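Trovent hand tool pair, checklist and comments
Site: Soltani house set
Done: August 30, 2024
Power off unless the item says on. Mark OK, FIX or WATCH. Comments go under the item, not on the back of the sheet.

1. Finger pads, both tools
OK / WATCH
Blue pads seated square on both fingers. No splits. Left one on tool 1 has a bit of a shine where boxes rub, still grips. Wipe with a damp cloth only, no metho. Last lot went hard after somebody used it in July.

2. Pivot screws
FIX, done
Two on tool 1 were a quarter turn out. Nipped up by hand with the short driver. Don't lean on them, the arm binds and you'll think it's the motor. Paint pen mark across each head so we can see if they walk. Tool 2 screws all fine.

3. Finger travel
OK
Open and close full stroke 8 times, power off first then on. No click. Slight drag near closed on tool 2, same as last check, no worse.

4. Finger gap at full close
OK
Pads meet along the whole edge. Paper strip test, strip held top and bottom. If it slides out at the top only, re-seat the pad before you touch anything else.

5. Body and covers
OK
No cracks. Dust in the ribs, brushed out. Covers snug, no rattle when shaken (gently pls).

6. Cable and strain relief
WATCH
Tool 2 cable has a kink just behind the relief. Outer is whole, signal steady when wiggled. Swap it at the next check or sooner if the reading jumps. Spare is in the Ratisard tub, bottom layer. Label has come off, it's the one with the yellow tape.

7. Position reading
OK on second go
Tool 1 read 2 counts high at full open. Re-zeroed, then checked again after a warm up, came back clean. Write the before number down as well as the after, last sheet only had the after and it's no use to anyone.

8. Hold test, light carton
OK
Small medicine carton, standard one, flat faces. Pick up by the long edges and hold for 40 seconds. Look for creep at the pads and any crushing of the card. No creep, no dents on tool 1. Tilt is fine as long as it doesn't change over the hold. Tool 2 same result. Change the carton once the corners go soft, a soft box passes everything.

9. Hold test, heavier item
OK
245 g bottle, same hold. Fine on both. Wipe the bottle dry first.

10. Clearance between tools
WATCH
Bring the two in close as if working on the same item. Arms musn't touch at any point of the stroke. Clear today, but tight when tool 2 comes in low from the right. Keep your elbow out and it's alright.

11. Work area
FIX, done
Loose cable moved off the walkway. Anything hanging that could catch an arm gets tied back or shifted before you start. Leave the rest of the room how it is, the set needs it lived in.

12. Stop button
OK
Pressed with each tool moving. Both stopped straight away. Reset took two presses on tool 1, might be the button, might be me.

13. Stivura logger
OK
Clock matches. Over half full, so clear it before the next long run. Check the copy opens before you wipe the orignal.

Parts used today: none
Parts to order: one cable for tool 2, one set of blue pads, paint pen (dried out after the last screw)

Left to do
Cable swap on tool 2.
Look at the reset on tool 1.
New label on the spare cable bag.

Next check due after the next long run or if either tool gets dropped, whichever comes first. If dropped do items 2, 4, 7 and 8 before using it again, even if it looks fine. Leave the fingers parked half open when you pack up, closed flat puts a set in the pads overnight.
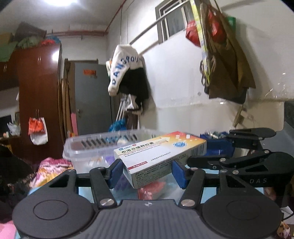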